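Re: open day in June - what did the manual station look like?

Nikola Tomić wrote:
> Did anyone on the list get to the Grastham open day? The notice
> mentioned a manual station next to the Patinness cell. I would like
> to know what objects they use and how cluttered the table is. Our own
> task list is still mostly rigid boxes.

Nikola,

I was there for the afternoon session. The robot cell ran a fixed pick cycle, which you have seen before. The manual station was more useful. One person works at a small table, the view is from head height, and the task is tidying mixed household items: drawstring bags, clip hangers, a garment, small metal parts. Cloth and thin metal on one surface is a hard mix for any gripper I know of.

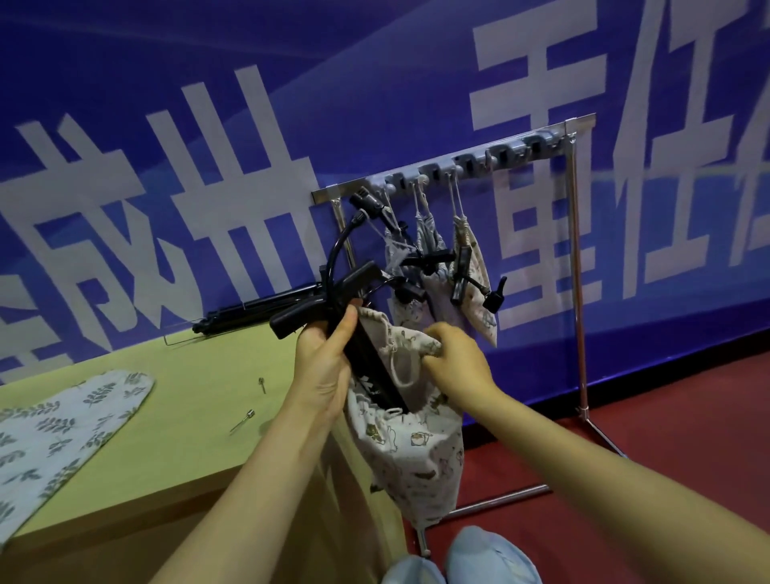
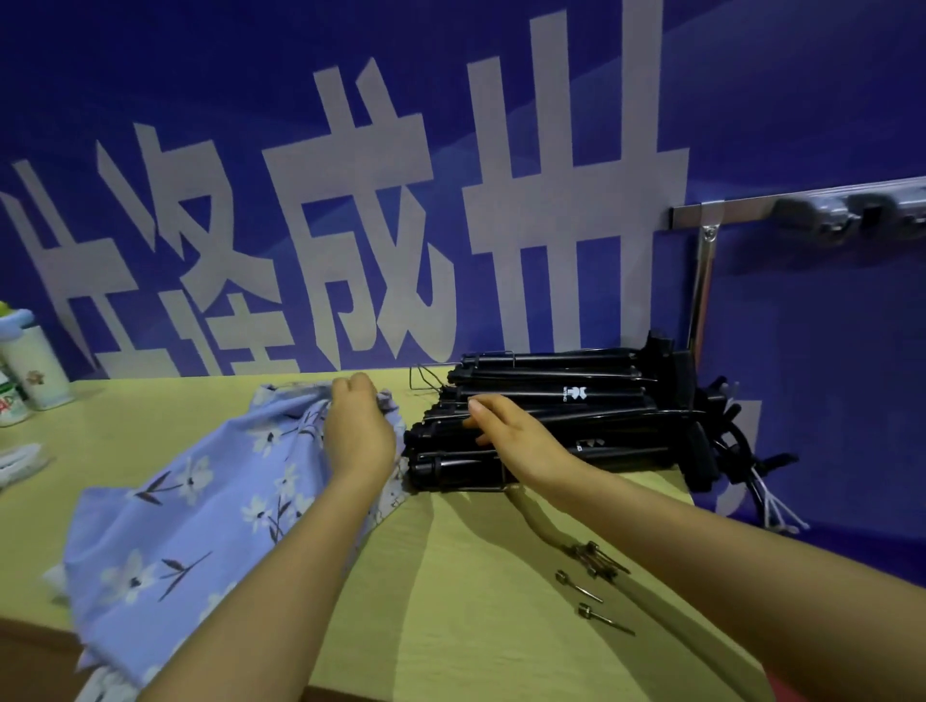 Manual station, Grastham open day. First: black folded item going into a cloth bag. Second: clip hangers and floral garment.

Two points from the talk that followed. The speaker said they want 400 episodes per task before training, and 800 where fabric is involved. They plan 12 tasks in the first round. I asked how they label a bag as open or closed and got no clear answer - they are still arguing over it.

For our list I would add the drawstring bag first. It needs one hand to keep the mouth open while the other loads, so it tests both arms at once. The hangers can wait until the new fingers arrive from Peixoto.

The slides are supposed to go up on the Baden server. I will post the path when I have it.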